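Intro to Folk Performance, Unit 4: How a Village Dance Becomes a Stage Dance
Notes prepared by Lorna Morrison

Welcome back, everyone! Last time we got a bit carried away with drums (my fault, and I'd do it again), so we'll start a little earlier in the story, with the plain question of where people stood. In a village square the dancers mostly face one another, and neighbors wander in and out of the ring as they please. Put those same steps in the Moffat, with its 164 seats all pointing one way, and somebody has to decide which side of the circle the audience gets to see.

Mirsad Vlachou, whose Zollard company we'll be following for most of February, opened his circles into horseshoes. He also cut a wedding dance that could go on half the night down to nine minutes, and the older dancers grumbled about it for years.

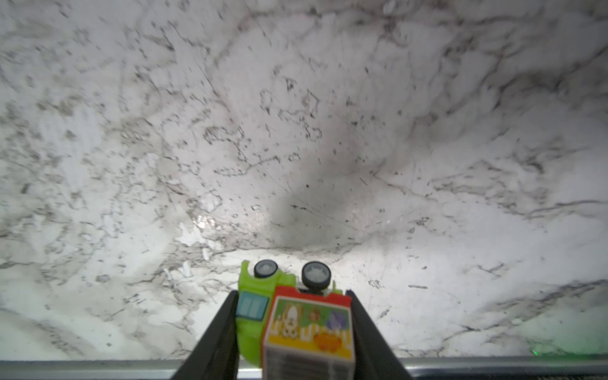 Why did the touring troupes shorten the dances?

Mostly because an evening's program had to fit in ten or twelve numbers from different regions, and the musicians needed time to change instruments between them.

Keep that in mind when you read the Hanuson chapter, especially page 113, where she argues that the short versions slowly found their way back home and are now what young people dance at real weddings. I go back and forth on this myself, and I'd love to hear from anyone whose family still dances the long ones!

For next class: read to the end of the chapter and bring one page on a dance you learned from a relative or a friend.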